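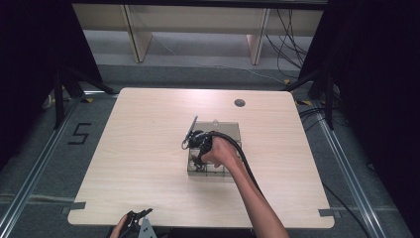

Istis Bread Proofing Cloth, 3 sizes
Item no. 1808
Sold by Moriarty Baking Supply

In stock again. Small and large ship next business day, medium takes a bit longer (comes from the other warehouse).

Heavy flax cloth for proofing baguettes, batards, rolls, anything you want to hold its shape while it rises. Undyed, unbleached. Edges are left raw on the long sides, so expect a few loose threads the first couple of uses. Snip them, don't pull.

We get asked a lot if a kitchen towel does the same job. Sort of. A towel sticks more and sags in the folds, and wet dough finds the sag every time. If you bake one loaf a month use the towel. If you bake every week get the cloth.

SIZES

Small - fits a half sheet pan, good for rolls or two short loaves
Medium - fits a full sheet pan, most people want this one
Large - by the yard off the roll, cut to order, no returns on cut cloth

FIRST USE

Don't wash it. Shake it outside, lay it flat, rub in a good handful of flour with your palm. Rice flour and white flour mixed half and half works best. Rye also fine. Work it into the weave, shake off what's loose. Do it again. The first two or three bakes are the sticky ones, after that the cloth holds flour by itself and you need a lot less.

Fold up a ridge between each loaf, taller than you think. Dough spreads. Put something straight against the outside ones, a rolling pin or a couple of books in a bag.

Seam side up or down? Either. Seam up if you're flipping the loaf onto a board, which is how most people do it.

CARE

Hang it to dry after every bake, over a chair is fine. Scrape off the dried bits with a bench scraper or a stiff brush. Then roll it, don't fold it. Folding sets creases and the creases mark the dough.

Washing - only if you have to. Cold water, no soap, hang dry. It will shrink a little. Soap smell gets in the bread and stays there, we had a customer send us a loaf to prove it. (It did taste like soap.)

Never put away damp. Mold spots don't come out and we can't replace a cloth for mold.

WHAT CHANGED

Older stock was item 277, the Savar cloth. Same width, lighter weave. If you have one and like it, the Istis is going to feel stiff at first. Give it a month. We have no more Savar and are not getting any, please stop asking Ailbhe on the phone, she doesn't have a secret box of them.

The cloth used to come with a cotton tie. It doesnt now. Any string works.

GOES WITH

Prisevier transfer board, item 3926 - thin, beveled on one long side, gets under a baguette without squashing it. Back in April we had a run with the bevel cut too short, those are all gone. If you got one of those send us a note with your order number and we'll swap it.

Bench scraper, see the Hand Tools page.

Rice flour, small bag or large. Large bag doesn't ship with the cloth, goes in its own box.

QUESTIONS WE GET

Is it food safe? Yes, no finish on it and no dye.

Can I bake on it? No. Proofing only. Keep it out of the oven.

Can I use it in the fridge overnight? Yes, cover the whole thing with a plastic bag or the top dries out and tears when you score it.

My dough stuck. More flour, or your dough is wetter than the cloth can handle. Very wet doughs do better in a lined basket. Let the stuck part dry completly before you scrape, wet scraping just pushes it in.

Can I cut it myself? Sure. Sharp scissors, cut along a thread line. A zigzag stitch on the cut end stops most of the fraying.

Do you do wholesale? Yes for bakeries, by the roll only. Ask for Ailbhe Buckley and have the width you need ready, and how many yards.

RETURNS

Unused and unfloured, 30 days. Once there's flour on it it's yours - sorry. Cut yardage is final. You pay return postage unless we sent the wrong size, in which case tell us and we'll email a label.

Page updated 6 Nov 2020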